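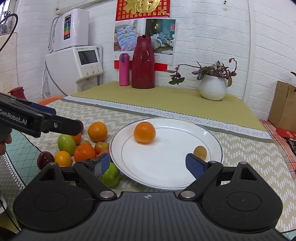 Clollura Pool Water Log

Overview

Clollura is a small set of pool water readings and the scripts used to clean them up. The readings come from backyard pools serviced on the Odton route. The files are meant for people who run a service route, and for anyone who wants real numbers to test a dosing calculator against.

The set holds 2000 rows from 30 pools. Each row is one visit to one pool.

Files

readings.csv – one row per visit
pools.csv – one row per pool, with volume, surface type and sanitizer type
clean.py – turns the raw route sheets into readings.csv
dose.py – works out acid and chlorine amounts from a row
notes.txt – codes the techs used in the comments column

Columns in readings.csv

pool_id – matches pools.csv
month – month of the visit, spelled out (March, not 3)
free_cl – free chlorine in ppm
total_cl – total chlorine in ppm
ph – to one decimal place
alk – total alkalinity in ppm
cya – stabilizer in ppm, blank if not tested
salt – in ppm, salt pools only
temp_f – water temperature
comment – free text, often blank 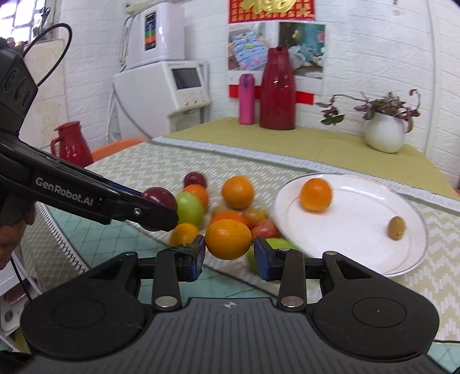
How the readings were taken

Techs filled a sample bottle at elbow depth, away from the return jets, and ran a drop test at the truck. Test strips were used on a few visits when the reagents ran out. Those rows have the word strip in the comment column, and you should leave them out if you need tight pH values.

The stabilizer test was done once a month on most pools. Where it was skipped the cell is blank. A zero means the test was run and nothing showed.

Salt readings came from a handheld meter, which reads low in cold water. We left the numbers as they were written down. The March rows are the worst for this.

Using the scripts

You need Python 3 and nothing else. Put the route sheets in a folder named raw and run:

python clean.py raw readings.csv

To get a dose for one pool:

python dose.py readings.csv pools.csv --pool 10

The script prints the dose for the latest row for that pool. Amounts are in fluid ounces for liquid chlorine and muriatic acid, and in pounds for baking soda. Pool volume is rounded to the nearest 1000 gallons before the math is done – if your pool is a small spa this will throw the answer off, so pass the volume yourself with --gallons.

Known problems

Pools with a Hestus feeder were logged under two different names in the early sheets. clean.py merges them, but the comment column still shows the old names.

Total chlorine is lower than free chlorine in 10 rows. That can't be right, and we couldn't tell which figure was wrong. They are kept and marked check in the comment column.

dose.py does not look at temperature. It also knows nothing about phosphates, metals or algae. Read the label on whatever product you are adding and go by that.
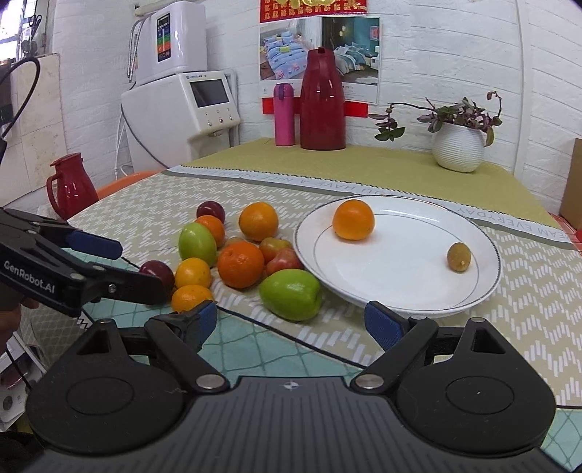
Fruit and a plate on a patterned tablecloth.

Privacy

Street addresses, gate codes and owner names were removed before the files were put together. Pool numbers were shuffled and don't follow the route order.

Credits

Route sheets were typed up by Maureen Bunting. Scripts by Chiến Ngô. The layout of pools.csv follows the older Mofokeng sheet, with surface type added.

Corrections are welcome. Send the pool_id, the month and the value you think is wrong, and please don't edit readings.csv by hand – it gets written over each time clean.py runs.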